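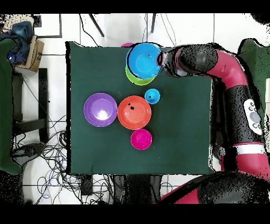 Translations of The Salt Ledger: which one to read first?

Historical Fiction forum > Books in translation

rahel_schwaiger
I finished the Hubmann translation of The Salt Ledger last night and have started comparing it with the older Ghasemi version. The novel is set in Altport in the 1780s and follows a customs clerk who finds that two sets of harbor accounts have been kept for most of his working life. Before I go further I would like to know which text people treat as the standard one. The chapter numbering differs between them, and the Ghasemi has no chapter 4 at all. It goes from 3 to 5. I assumed a misprint, but the page numbers run on without a gap.

quayside_reader
Not a misprint. Homa Ghasemi worked from the first edition, where chapter 4 had been cut by the publisher. The numbering was left alone. Flurina Hubmann worked from the restored text. The missing chapter is the one in which the clerk visits his brother at Briltcombe, so in the Ghasemi version the letter on page 151 refers to a meeting the reader has never seen.

f_buehler
I would still recommend Ghasemi first. Her sentences are closer in length to the original, which is written in long periods with the verb held back. Hubmann breaks nearly all of them up. The opening paragraph is one sentence in the original, one in Ghasemi, and a whole string of them in Hubmann. For a book about a man who can't bring himself to finish a column of figures, that matters.

rahel_schwaiger
Is that the same Florian Bühler who wrote the afterword to the Pilby paperback?

f_buehler
Yes. The afterword covers the first edition only, so please don't use it for the restored chapter.

ledgerlines
I disagree on the sentence length. A long sentence in the original is not hard to follow, as the case endings tell you where you are. In English they don't, and Ghasemi has to repeat nouns to compensate. Look at the inspection of the warehouse: "the factor" occurs in almost every line. Hubmann's short sentences lose the rhythm and keep the sense. Given that the plot depends on who signed which book, I'll take the sense.

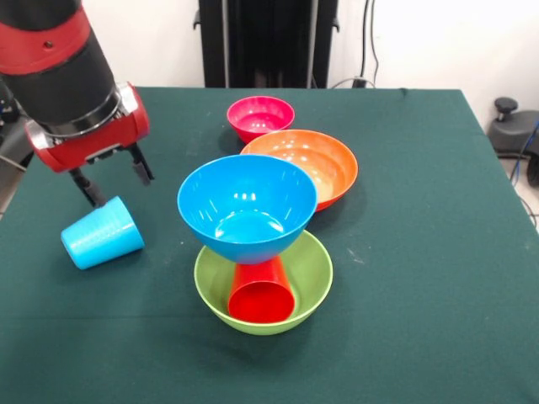 quayside_reader
One point against Hubmann: the weights and measures. She converts everything to pounds. Ghasemi keeps the old units and has a table at the back. The fraud works because the harbor used one bushel for incoming salt and a smaller one for outgoing. Once both are in pounds, the discrepancy on page 79 looks like plain arithmetic error, and the clerk seems slow for missing it.

ledgerlines
Agreed. That is a real defect. My copy has a translator's note on it, but it comes after the final chapter, where it does no good.

u_lanz
I have the third option, the Mizuno bilingual edition. The English is Hubmann's with light revisions, and the old units are back. The original is on the left-hand pages. Two warnings. The print is small, and the notes are keyed to line numbers that drift out of step from chapter 9 on. Mine is the July reprint, and the drift has not been corrected.

rahel_schwaiger
Ursina, does it have the Briltcombe chapter in full?

u_lanz
Yes, including the list of debts. The list takes up four pages and I'd skip it on a first reading.

f_buehler
The list of debts should not be skipped. Three of the names come back in the trial.

u_lanz
They come back with a full explanation of who they are. I read the trial without the list and had no trouble.

rahel_schwaiger
I'll order the Mizuno and keep the Ghasemi beside it for the warehouse chapters. Does anyone know whether the map of the harbor is in all the editions? Mine has the caption and no map.

quayside_reader
The map is in the hardcover Ghasemi only, on a foldout before the title page. The paperback dropped it and left the caption in. Used hardcovers are selling for 50 dollars at the moment, if the foldout is intact. Ask the seller before you pay.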